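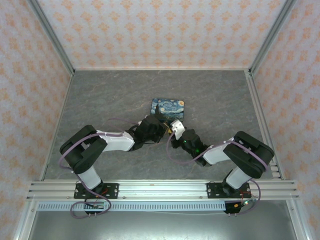
Home | Stories | Archive | Submit | About

Reading time: 4 min

The first thing Hakim taught me was how to let go, which sounds like something off a mug, but he meant it literally. Everybody who drives the arms squeezes too hard. You're holding these two handles, and the arms in the enclosure copy whatever your hands do, and your hands are used to a world where things push back. So you squeeze! And the motors start to whine, and Hakim taps you on the shoulder with a pencil.

I'd been at Seltard three weeks by then. Before that I did nails for nine years, so my hands are good, and I told them so at the interview (Ghazala wrote it down, I saw her). The job was to do one small thing over and over until there were 1,000 clean runs of it, and then somebody upstairs fed the runs to the computer and the arms tried it on their own.

My small thing was the Starry Night box. Left hand goes in at the corner, right hand comes over to meet it, you pass it across, you set it down on the marble. Again. I got so I knew those blue and yellow swirls better than my own kitchen. I dreamed about them. In the dream the wallpaper was in it too, those little orangey-pink flowers on every wall, like my grandmother's hallway with the lid taken off.

"Who picked the wallpaper?" I asked Ghazala once.

"Herman," she said, and went back to her sandwich.

I never met Herman. He'd left in December for a job at Nudar, and all I had of him was his wallpaper and his runs. He'd done the first 800 on that box before he quit. I was there to finish. On slow afternoons I'd play his back, just the arms moving with no one in them, and you could tell it was a person. He came in low. He had this tiny hitch before he closed the left gripper, like somebody about to say something and thinking better of it. I started doing it too, I couldn't help it, the way you pick up an accent from a roommate.

Hakim caught me at it. "You're driving like Herman," he said.

"Is that bad?"

"It's slow." Tap with the pencil. But he let me keep going.

I finished on 13 January 2025. I remember because I wrote it on the inside of my locker, and under it the number of bad runs I'd had that day, 21, the most ever. I was nervous! It was like the last day of school. Ghazala bought a cake from the Hunda across the street and it said GOOD LUCK because that's what they had left.

Then there was a whole lot of waiting. A week and a bit. I got put on folding washcloths in the other enclosure, and I hated it, cloth has no manners at all.

When the box was ready to try, Hakim came and got me. He had me stand with my hands in my pockets so I wouldn't be tempted. He pressed a key and the two arms woke up and leaned in toward each other, purple cables and all, and for a second I thought they were going to bump heads.

The left one came in low over the marble. It got to the corner of the box, opened, and stopped.

"It's stuck," Ghazala said.

"Wait," I said.

It was only the hitch. Herman's, or mine, I don't know whose by that point. Then it closed, soft as anything, no whine, and the right one came over to meet it.

Hakim looked at me and I looked at the floor. My own hands had gone shut in my pockets, tight, and I had to tell them one finger at a time to quit it.

Comments (4)

Thảo Mạch: The washcloth line!! I folded towels at a hotel for two summers and I felt that.

Oluwaseun Olaniyan: Liked this a lot. I wanted Herman to turn up at the end, but I guess he sort of does.

nasution_reader: Is there going to be a second part? I want to know if she stays.

Thảo Mạch: Also what kind of cake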